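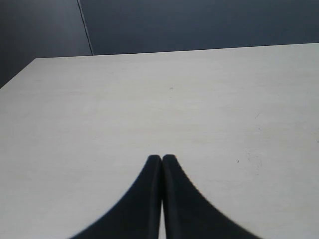

The table, off-white on a good day

Candy bowl on a pale tabletop: how do I set this up so it doesn't look like a dentist's waiting room?

Asked in Home & Entertaining > Tables and Serving
Viewed 2239 times

I have been put in charge of the candy for an open house at our building in Stollcombe. I did not volunteer. I was seen owning a bowl.

The bowl is a wide, shallow stainless steel one that I got from Ketilsson years ago for salad, and it has a nice polished rim. The candy is one kind only, small pieces in shiny red wrappers with silvery white printing on them, pinched at the ends. I also have a little stainless cup that I've been putting a few of the same candies in, off to the left, for no reason I can defend. The wall behind is plain blue-gray with nothing on it and I'm not allowed to hang anything.

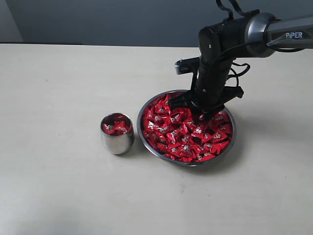
So my questions, in the order they keep me up at night. First, is full to the edge right, or does it look greedy? People take from the middle and leave a crater, and by the end of the hour it's a steel bowl with a sad ring of candy around the outside. I was told to put a smaller bowl upside down underneath to fake the height but that feels like something you'd get caught doing.

Second, does the little cup stay or go? My thought was that it could be for people who only want one and feel watched at the big bowl. My sister-in-law says it looks like I'm collecting tips.

Third, the tabletop. It's off-white leaning beige, and it shows everything. There's a group of tiny dark specks near where the bowl goes and a small grayish spot farther back, and I can't tell if they're dirt or just part of the table now. I've wiped it with a damp cloth and a bit of Clora. Same specks, cleaner. I don't know what the top is made of so I've been scared to try anything stronger. A tablecloth has been ruled out by people above me.

We'll have 14 people coming through in the first group and then whoever wanders in after that. The same setup gets used again in November, so I'd like to solve it once.

2 answers 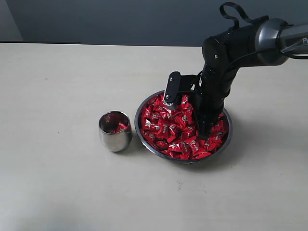

lintandmarbles
Community Helper, Tables and Serving

Fill it. A wide shallow bowl has no middle setting, it's either heaped or it's being cleared away. I'd mound it a little higher toward the back and let a thin line of rim show all the way around. The rim is the best part of a steel bowl and people bury it.

Skip the upside-down bowl. I did it once at a retirement party in Risov, and a man reached in, hit metal, and gave me a look I still think about. Keep a spare bag under the table and top up when you see the crater starting. Two handfuls in the center, then stir from underneath with your fingers so the printed sides come up here and there. Don't arrange them one by one. I've done that too and it took most of an evening and looked exactly like it took most of an evening.

The cup: I'd keep it, but move it. Left of the bowl and a little apart, it does look like tips, your sister-in-law is right and you'll have to live with that. Pull it in close and slightly forward and it looks like part of the set. Or turn it into the wrapper cup. You will need somewhere for wrappers, otherwise they go back in the bowl, and then everyone spends the afternoon picking up empties and feeling betrayed. If you do that, put one twisted-up empty wrapper in it before anyone arrives. Nobody wants to go first.

Specks. Try a fingernail. If you feel a bump, it's stuck on, and you can lay a warm wet cloth over it for 10 minutes and try a plastic card held flat. If it's smooth, it's probably in the surface, and I'd leave it alone. No scouring powder on a top you can't identify. Then park the bowl on the specks. It's a wide bowl. Let it earn its keep.

I wouldn't worry about the wall. Red candy and a steel bowl against blue-gray is already more than most open houses manage.

Was this helpful? 78 people said yes

gravyboat_again
Member

just use a basket

Reply from the original poster, Jun 17, 2023

Fingernail test done. Two of the specks came off and the rest are apparently permanent residents, so the bowl has been moved down to cover them. The gray spot is too far back for the bowl, and I've decided it's a feature. Cup is now for wrappers. My sister-in-law would like it noted that she was right. I don't own a basket.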